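Module report, submitted 6/24/26

# How long does a waxed table top resist household stains?

## 1. Background

Oil and wax finishes are sold as a simple way to look after tables and worktops. They are easy to put on and need no special tools, but they are softer than varnish and let liquids through sooner. Most advice on the tins says to wipe up spills "promptly", without saying what that means in minutes.

This report looks at how three finishes coped with four common spills. The work was done in April in the shared workshop at Clivano, using offcuts of beech from one board so that the grain and colour were close to the same throughout.

## 2. Finishes and spills

The finishes were a hard wax oil (Tisach), a plain beeswax polish (Ayala) and a water-based varnish (Drundari). Each was put on as the tin instructed and left for a full week before testing. The varnish needed a light sand between coats, and the beeswax needed a second buffing on the day after, as it was still tacky in places.

The spills were black tea, red wine, beetroot juice and sunflower oil. Coffee was tried in a practice run but dropped, as the marks looked so much like those from tea that they added little.

## 3. Method

A small measured drop of each liquid was placed on the wood and covered with an upturned glass to slow drying. Drops were wiped off with a damp cloth after 9 minutes, 60 minutes or overnight. Each piece was then left to dry until the next morning and given a score from 0 (no mark) to 5 (dark mark with raised grain).

In all, 129 test spots were made. Of these, 106 were scored. The rest were thrown out, mostly where a drop had run into its neighbour or where the glass had left a ring of its own that could not be told apart from the stain.

Scoring was done by eye next to a north-facing window, always before midday. Artificial light was tried at first, but pale tea marks were hard to see under it and those pieces were scored again by the window.

## 4. Results

The varnish gave the lowest scores for every liquid. Only red wine left overnight went above a score of 1.

The hard wax oil did well at the shortest time and fairly well at 60 minutes, apart from beetroot, which left a pink mark that faded over the following days but did not go completely. Overnight spills of tea left a grey edge.

The beeswax was the weakest. Wine marked it even at the shortest time, and sunflower oil sank in and left a dark patch that washing-up liquid did not shift.

## 5. Surface colour

Stains are easier to live with on some tops than others. A mid-brown surface with streaks in it hides a pale ring better than bare beech does – a point that matters when choosing a finish for a table that gets daily use. 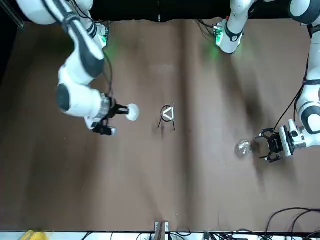 *Figure 1. A brown table top with lighter and darker streaks.*

Shadows can also be mistaken for marks, so any check should be made from more than one side.

## 6. Limits and further work

Only one type of wood was used, and scoring by eye depends on the person doing it. Heat was left out altogether, although hot cups are a common cause of damage. A repeat with oak would be useful – it reacts with tea in a way that beech does not.

For a kitchen table, the varnish would be the first choice from these tests. The hard wax oil is easier to patch, and a sanded and re-oiled spot on one spare piece scored 0 when tested again with tea at the shortest time.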